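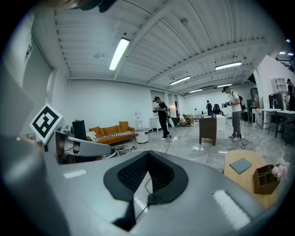 Hevonar 밸리(Valley) 울 스로 담요

헤보나르에서 가장 오래 만들어 온 담요입니다. 처음에는 침대용으로 짰는데 쓰시는 분들이 하나둘 거실로 들고 나오셔서, 지금은 저희도 그냥 소파 담요라고 부르고 있어요. 낮잠 잘 때 덮고, 책 읽을 때 무릎에 올리고, 손님 오시면 소파 등받이에 척 걸쳐 두는, 그런 담요입니다.

원단은 쿠스타티츠(Kustatitz)에 있는 팔피(Pálfi) 직조소에서 짜 옵니다. 울 100퍼센트이고 다른 섬유는 섞지 않았습니다. 오래된 직기를 아직 돌리는 곳이라 속도가 느린 편이고, 그래서 주문이 몰리는 11월에는 늘 물량이 모자라 저희가 죄송하다는 말씀을 입에 달고 삽니다. 올해는 여름부터 미리 짜 두었으니 작년보다는 사정이 나을 거예요!

무게는 1,456그램입니다. 숫자만 보면 감이 잘 안 오실 텐데, 덮으면 묵직하다 싶으면서도 한 손으로 들고 방을 옮겨 다닐 만합니다. 가벼운 담요에 익숙하신 분은 처음 며칠은 조금 무겁다고 느끼실 수 있어요. 반대로 두꺼운 솜이불을 좋아하시는 분께는 살짝 아쉬울 수도 있고요. 망설여지시면 매장에 펼쳐 둔 담요를 꼭 한번 덮어 보세요.

촉감에 대해서도 미리 말씀드릴게요. 새 담요는 표면이 약간 까슬합니다. 한 철쯤 쓰면 많이 부드러워지지만 캐시미어처럼 매끈해지지는 않아요. 피부가 예민하신 분은 얇은 긴소매 옷 위에 덮으시거나, 면 안감을 댄 밸리 라이너 쪽을 살펴봐 주세요. 라이너는 크기가 같고 무게만 조금 더 나갑니다.

소파에 두르는 법

좌석에 까는 분도 계시고 등받이에 거는 분도 계십니다. 좌석에 까실 때는 뒤쪽 끝을 등받이와 방석 사이 틈으로 한 뼘쯤 밀어 넣어 주세요. 앉았다 일어날 때마다 담요가 앞으로 딸려 나오는 일이 훨씬 줄어듭니다. 가죽 소파라면 그래도 조금씩 미끄러지니 아래에 얇은 미끄럼 방지 천을 한 장 받치시면 좋습니다.

색 맞추는 일은 너무 어렵게 생각하지 않으셔도 돼요. 소파 색이 강하면 무채색 줄무늬가 편하고, 베이지나 회색 소파라면 오히려 겨자색이나 벽돌색처럼 진한 쪽이 잘 어울리더라고요(이건 어디까지나 저희 취향입니다).

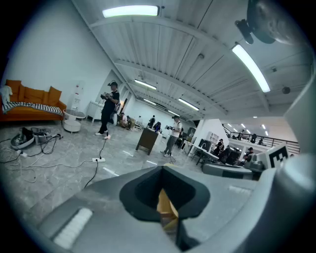
주황색 소파 좌석에 걸친 흑백 줄무늬 담요. 왼쪽 팔걸이에는 흰 천.

색상

모두 19가지입니다. 단색이 대부분이고 줄무늬와 헤링본이 조금 있습니다. 염색 시기에 따라 같은 색 이름이라도 미세하게 차이가 날 수 있으니, 두 장을 나란히 쓰실 계획이라면 한 번에 주문해 주세요. 주문 메모에 '나란히 사용'이라고 적어 주시면 같은 염색분으로 골라 보내 드립니다. 원단 조각은 세 가지 색까지 무료로 우편 발송해 드려요. 화면으로 보는 색은 아무래도 한계가 있어서, 특히 이끼색과 올리브색 사이에서 고민 중이시라면 조각부터 받아 보시기를 권합니다.

세탁과 보관

자주 빨지 않으셔도 됩니다. 평소에는 날 좋을 때 그늘에 반나절 널어 두는 것으로 넉넉하고, 과자 부스러기나 반려동물 털은 부드러운 솔로 결을 따라 쓸어 주세요. 커피를 쏟았다면 문지르지 말고 마른 수건으로 꾹꾹 눌러 주시고요.

물세탁은 30도 이하에서 울 전용 세제로, 세탁기의 울 코스나 손세탁으로 해 주세요. 건조기는 안 됩니다. 저희 직원 하나가 급한 마음에 건조기에 넣었다가 아주 귀여운 방석 크기로 돌려받은 적이 있어요. 탈수는 짧게, 건조대에 평평하게 눕혀서 말립니다. 여름에 넣어 두실 때는 완전히 말린 다음 면 주머니에 담아 주세요. 주머니는 담요와 함께 들어 있습니다.

수선

가장자리 올이 풀리거나 작은 구멍이 나면 보내 주세요. 구입하신 지 오래되었어도 괜찮습니다. 간단한 올 풀림은 무상이고, 구멍은 크기를 보고 비용을 먼저 안내해 드린 뒤에 손을 댑니다. 수선에는 보통 2주가 걸리고 겨울에는 조금 더 걸립니다. 왕복 배송비는 고객님 부담인데, 매장으로 직접 가져오시면 저희가 반갑게 받아 두겠습니다.

구성: 담요 1장, 면 보관 주머니 1장, 같은 색 수선용 털실 한 타래
소재: 울 100%
무게: 1,456g
제직: 팔피 직조소, 쿠스타티츠
교환 및 반품: 수령 후 30일 이내, 세탁 전 상태
선물 포장: 주문 시 선택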